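We use cookies to remember your language and to count visits. By continuing to read you accept this. OK | Settings

Visit to the Bellier Court open day, Cleltitdale

I have been on three waiting lists for an affordable apartment, and I have learned to go to every open day which is possible. This one was in June, at Bellier Court, on the north side of Cleltitdale. I write it down for other people on the lists, especially those who can't travel to see the place.

The bus from the center stops in front of the old Vincze furniture store, and from there you walk eight minutes, uphill. With a stroller I would take the longer way past the school, where the sidewalk is complete. Signs were put only at the last corner. I came ten minutes late and the first group had already gone inside, so I waited in the laundry building with four other families. It has six washers and four dryers, and you pay with a card that you load at the office. The card costs five dollars and the deposit is not returned if you lose it.

Our guide was Sólveig Norðdahl from the leasing office. She spoke slowly and let us ask questions in the middle, for which I was grateful. She explained first how the property is divided. Some of the apartments have rent that depends on the income of the household. The others have a fixed rent, lower than the market, but you must earn enough to pay it and not more than the limit. Many visitors had understood that everything is income based, me too. For a two-bedroom with fixed rent the price is $944 a month, with water and trash included. Electricity is your own contract.

The deposit is $300 for all sizes. Sólveig said it can be paid in two parts if you ask before you sign the lease. After signing it is too late to ask, so please remember this.

We saw two apartments, a one-bedroom on the ground floor and a two-bedroom on the second floor. The one-bedroom was freshly painted and smelled of it. The bathroom has a wide door and a shower without a step, and there are bars on the wall. My mother uses a walker, so I measured the turn from the hall with my tape, and it would be possible, but she would have to go backward out of the bathroom. The closet in the hall is deep, with no light.

The two-bedroom is brighter, and the second bedroom is truly a bedroom, with a window that opens. In the place where I live now the "second bedroom" has a sliding door and a view to the corridor. The kitchen is narrow. Two persons can stand in it if they like each other. The stove is electric with four burners. The refrigerator stays with the apartment, but a microwave you must bring yourself. I tried the kitchen faucet and the pressure was good - on the second floor this is not always so.

There is no elevator in any of the buildings. The ground floor apartments go first to people who have a paper from the doctor, and the list for them is separate. You can be on both lists. I did not know that, and the woman beside me, who has applied there since two years, did not know it either. She wrote it on her hand.

After the tour there was coffee in the community room, and Bent Grímsdóttir from the Jellov advice office answered questions about the forms. The line was long but it moved. What I wrote down from this part:

The application asks for the last three months of pay stubs. If you are paid in cash, bring a letter from the employer with signature and telephone number.

Savings must be declared, also small ones. A man asked if $2000 in the bank would be a problem, and Bent said no, but leaving it out would be one. Another visitor has $4000 from the sale of a car, and the answer was the same.

If your address or telephone changes, tell the office in writing. They send one letter, and when it comes back your name is taken off the list. To return you begin from the bottom.

Pets are allowed under 25 pounds, one per household, with an extra fee that I forgot to ask about.

On the waiting time Sólveig did not want to promise anything. For a one-bedroom with income based rent she said "years, plural". For the fixed rent two-bedrooms it goes faster, sometimes in a few months, because people see the price and decline.

What I liked less: the parking lot has deep holes near building C, and the playground is next to it without a fence. I asked if a fence is planned and was told that it is in the budget for next year. The mailboxes are outside, and two of them had broken doors. On the other hand the stairs were clean, and a tenant who was carrying groceries told me that repairs take one week, two in winter. She has lived there nine years and would not move.

I put in my application for both kinds of rent before I went home. The office gave me a stamped copy, and you should ask for yours also, they don't give it automatically. The bus back goes only once an hour after five.

Recent on this site
- How to read the income limit table
- What to bring to a housing interview
- Waiting lists in Cleltitdale that are open now
- Letter from the employer: a sample you can copy

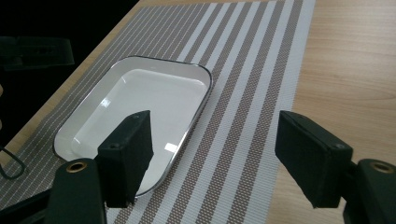
Page last changed: 25 September 2021

Contact | Privacy | Text may be copied if you name the site | Back to top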